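The drawer under my kettle has been stuck for six weeks. I know what's doing it. There's a coil of garden wire in there, and a coil of picture wire, and something thin and brown that came off a lamp, and at some point they met.

Everyone has this drawer. Or a biscuit tin, or a carrier bag on the back of the cellar door. String, flex, ribbon, fishing line, the cord off a blind. Anything long and thin, put away in a hurry by somebody who meant to come back.

So I went to see Bernadette Madigan, who mends things for a living above a shoe shop and owns more line than anyone I've met. One wall, floor to ceiling, all of it wound. Wool at the top where the damp can't get it, then twine, then wire, then the plastic stuff at the bottom by the heater (off, she says, since March).

"People buy boxes," she says. "They come in with a lovely box. The mess is still the mess, it's got a lid on it now."

Her answer is the spool. Two rounds and a middle. She begs them from anywhere: dressmakers, electricians, a ribbon shop that closed in August and let her take the lot. 700 of them, in bin bags, up two flights of stairs. Her knees haven't forgiven her.

**How she does it**

Find an end. Sounds obvious, takes the longest. Don't pull. Lay the whole tangle on a table with nothing else on it and tease it outwards till it's flat and wide, like a bad pancake. An end will show up at the rim.

Then anchor it. A bit of tape on the core, or through a hole in the flange if there is one, and wind slowly, letting the spool turn instead of wrapping the line round and round it. Wrapping puts a twist in every lap. You won't see it. Then you pull off an arm's length some wet evening and it jumps into curls and you're back at the pancake.

Keep it snug. Not tight, snug. Elastic wound tight is ruined elastic, and thin wire wound slack will drop its loops over the side teh minute you put it down.

Clodagh Horgan does the accounts for a sail loft and winds whipping twine in her lunch hour, for peace. She disagrees with nearly all of it. She likes a flat card. A card lies in a drawer, a spool rolls, and she has lost spools under the fridge, under a car, once down a slipway. Fair. But card has corners, and corners put kinks in wire, and she admits she'd never put wire on one.

Rachid Ait Brahim, upholsterer, three cats, uses chair legs. Old turned ones. Looks marvellous. Don't copy him unless you've a lot of chairs.

**The last bit of line**

This is where it goes wrong, all three of them agree. You've wound the lot, you're pleased, you put it down to find the scissors, and the tail lets go. Springy stuff is the worst. Garden wire, strimmer line, anything with a memory. It wants to be a curl again and it'll take the top laps with it.
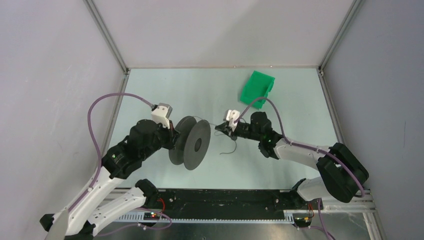
*A loose end is all it takes: dark spool, thin strand trailing down to the tabletop.*

Bernadette keeps a thumb on it. Always, from the last turn till it's fastened, and she does the fastening one-handed, which she taught herself with a clothes peg. Pegs are good. So are hair grips over the flange. Rubber bands perish and stick, avoid. Tape's fine for a month and then it's gum.

A notch is best, if the spool has one. If not, a nick in the edge with a craft knife, angled, so the line has to be tugged in. Rachid ties a half hitch and swears by it, though I've now cut off two of his half hitches with nail scissors becuase I couldn't shift them.

Label it while you remember what it is. Length too if you know it. Mine now say things like GREEN, GARDEN and UNKNOWN, STRONG.

The drawer opens, by the way. Took an evening, a butter knife and some language. Three spools in there now, pegged, plus the brown stuff from the lamp, which I can't find the end of. It's on the kitchen table under a plate.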